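4.3 Setting up the wrist view in Uveo

Work through this section after the arm has been homed (4.1) and the network check has passed (4.2). You will tell Uveo where the wrist camera sits, mask off the parts of the gripper that always show in the view, and set the limits for the grasp planner. Allow 17 minutes if the calibration board is already mounted.

You will need:
A workstation running Uveo release 7 or later
The Pereyra calibration board, clean and flat
An operator login with Configure rights
The site profile for your cell (the Sernthorpe profile ships as the default)

CAUTION: The arm moves during steps 4 and 5. Keep the cell gate closed and the enabling switch in your hand.

Loading the profile

1. Open Uveo and choose Cell > Profiles > Load. Select your site profile. If the title bar turns orange, the profile was saved by an older release. Choose Convert and save it under a new name. The old file is not changed.

2. Go to Sensors > Wrist and press Start Stream. The stream status should read Live within a few seconds. If it reads Stale, stop the stream, wait for the status to clear, and start it again. If it reads Stale a second time, see 9.2.

3. Set exposure to Manual. Auto exposure follows bright parts of the background and will darken the fingers from one pose to the next, and the mask check in step 8 will then give different results depending on where the arm is pointing.

Hand-eye calibration

4. Select Calibrate > Hand-Eye and press Preview Path. Uveo plays the planned motion in the 3D window without moving the arm. Look for links passing close to the cell frame or to any brackets you have added since the profile was saved. Uveo plans only around objects that are in the profile.

5. Hold the enabling switch and press Run. The arm visits 10 poses and takes one capture at each. If you let go of the switch, the arm stops and the run pauses. Press Resume to continue from the same pose.

6. Read the residual at the bottom of the panel. Green is acceptable. Yellow can be used for jogging and viewing, but the grasp planner stays locked. Red means the run is discarded. The usual cause is a board that has shifted on its mount.

Note: Do not average two yellow runs by hand. Earlier releases allowed it and the results were poor.

Masking the gripper

The gripper and the underside of the wrist stay in view in every pose. Unless they are masked, the segmentation module reports them as an obstacle at very short range and the planner refuses to move. 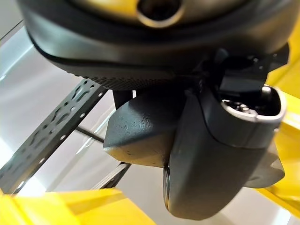 7. Press Mask > Auto. Uveo compares frames from the calibration run and marks every pixel that did not change between poses. Open the mask editor and check the result at full zoom. Metal parts with strong reflections may be left out of the automatic mask, as highlights shift when the arm turns. Fill these in with the brush.

8. Press Mask > Check. The panel shows the number of unmasked gripper pixels found. Any value up to 2,272 passes. Above that, return to the editor and widen the mask with Grow, one step at a time.

9. Repeat the check with the fingers fully open and then fully closed. Uveo stores one mask for each position and blends between them. If you skip the open position, the planner will work until the first wide part and then stop with fault P-7.

Note: Widening the mask takes away usable view between and beside the fingers. Two steps of Grow is normally plenty. If you need more, redo the automatic mask.

Planner limits

10. In Planner > Limits, set the standoff distance and the approach cone. Leave both at the profile values for the first day of running. Small standoff values shorten the cycle but give the depth filter less time to settle.

11. Under Keep-Out, add a box for each fixed part of the cell that the arm could reach. Frame members, slotted brackets and thin rods should be entered individually where you can. Thin rods are often missed by the depth filter and should not be left to perception.

12. Press Validate, then Save. Restart the planner service from the Fukgate console:

service planner restart

The planner lock in the status bar clears when the service is back up.

If you change the fingers, or remove and refit the wrist housing for any reason, start again from step 4. A change of lighting alone only needs steps 3, 7, 8 and 9.

Corrections to this section go to Filipa Tavares in documentation.

Next: 4.4 Teaching a pick location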